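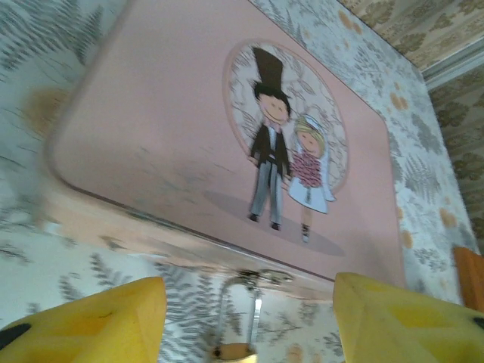

3. Collecting the Demonstrations

3.1 Two ways of showing

We wanted people to be able to teach the arm a household task without first having to learn much about the arm, and so a good deal of our effort went into the plain business of how a person shows a robot what to do. We ended up supporting two ways. In the first, which we call hand guiding, the person simply takes hold of the arm just above the wrist and moves it through the task, feeling its weight and its limits as they go. In the second, the person sits at the Vik station, a small desk with a handle that the arm follows, and works by watching the view from the wrist camera on a screen.

Each way has its charms, and we grew fond of both. Hand guiding is lovely for slow approaches, and nearly everyone who tried it smiled the first time the arm went along with them. It does have the drawback that the teacher's own hands and sleeves wander into view, and a policy trained on those pictures may come to expect a sleeve. Remote control keeps the view clean, but it asks the teacher to judge depth from a single small camera, and that takes some getting used to — more for some people than for others, and we could not predict for whom.

3.2 The keepsake box task

Most of our tasks were borrowed from the earlier Nurness set (opening a drawer, hanging a cup, folding a cloth), but we added one of our own that turned out to be the most instructive of the lot. The teacher brings the gripper up to a closed keepsake box, finds the clasp on its front, and settles the fingers on either side of the hardware. Figure 3 shows the wrist view with the two yellow fingers spread apart and the padlock between them.

Figure 3. Wrist camera view in the keepsake box task. The lid carries a drawing of a bride and groom; the clasp and padlock are at the bottom center, between the gripper fingers.

We chose a decorated box on purpose. Plain boxes are kind to a vision system, and people's homes are not full of plain boxes. The pink lid has a cartoon couple printed on it, and the body is covered in gray ferns on white, so there is a great deal for a network to look at that has nothing to do with the job. The part that matters is small and shiny and sits at the very bottom of the view, where the brass-colored body of the lock already runs out of the picture. Figure 3 also shows some motion blur along the front edge of the lid. We kept views like it in the training data, as the arm will meet plenty of blur when it is working by itself.

3.3 How a session ran

Our teachers were 26 adults from the town of Skultton, none of whom had worked with a robot arm before. Each began with a practice period on a wooden block, which we did not record, and then moved on to the tasks in an order drawn at random. We told them what the finished task should look like and said as little as we could about how to get there. This was harder on us than on them! It is very tempting to lean over and say "a bit to the left," and in June, during the pilot, we did so far too often. For the main collection the experimenter sat behind a screen and spoke only if the arm had to be stopped.

Teachers could throw away a demonstration they were unhappy with, simply by pressing the button again within a short while of finishing. We kept the discarded ones in a separate folder, and we come back to them in Section 5, where they prove useful as examples of near misses. Collection closed on 2018-12-31 with 1206 accepted demonstrations across all tasks, of which 100 were of the keepsake box.

3.4 What we recorded

For every demonstration, the Stondutach logger saved the wrist view, the joint positions, and the opening of the gripper, all stamped by the same clock. In hand guiding we also saved the force at the wrist, though readers who wish to use these readings should be a little careful with them, as they mix the teacher's push with whatever the fingers are touching. We tried to separate the two with a simple model of the arm's own weight and were only partly satisfied with the result.

We did not trim the pauses. Many teachers stopped for a moment just before closing the fingers, presumably to check their aim, and in our first round of training we cut these moments out as wasted time. The policies that came from the trimmed data hurried at the clasp and closed too early. With the pauses put back, they slowed down in the same spot their teachers had, and we have left them in ever since — both for the box and for the drawer handle, where the same habit shows up in a milder form.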